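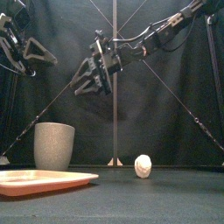 Notes for the parent info night, Wednesday, June 15, 2016

**Opening (2 min)**

- Welcome, washrooms are down the hall past the gym, coffee at the back.
- Tonight is about the fall family learning program at Grurnmont School. Registration forms are on the chairs.
- Ask who came to the spring session. Wait for hands.

**What we ran last year**

Family bookbinding, Monday evenings, 11 weeks. 39 families signed up. Attendance dropped once hockey playoffs started, so the new program is shorter and finishes earlier in the season.

Parents told us two things on the feedback sheets. They wanted child care for the under-fives, and they wanted to take home something finished every week. We can do the first. The second depends on the project, so don't promise it.

**What's new in September**

- Paper and print, run by the Tarden Arts Centre. Lino cuts, cards, a small calendar.
- Basic mending. Hems, buttons, patching jeans. Bring your own clothes.
- Cooking on a budget is on hold until the kitchen has its new stove. If asked: no date yet.

Each one is 5 evenings. Adults and kids work at the same table for the first hour, then the kids go to the library for stories and the adults carry on.

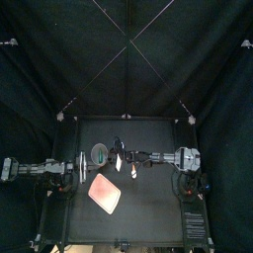

*Two arms, one at each side of the table*

(Pause for water. Next slide.)

**Cost**

No charge for families at Grurnmont. Families from Schwerdtfeger Elementary are welcome too, and their school is covering the supplies. Say this slowly, it got mixed up last time.

**Signing up**

Paper form to the office or online through Plurnix. Same list either way, so please don't do both. If the mending group fills up we'll start a waiting list and phone people in order.

**Questions**

Likely ones: parking (use the east lot, the front is for buses), nut allergies (no snacks from home), grandparents (yes, any adult who looks after the child).

Collect forms at the door. Stack the chairs.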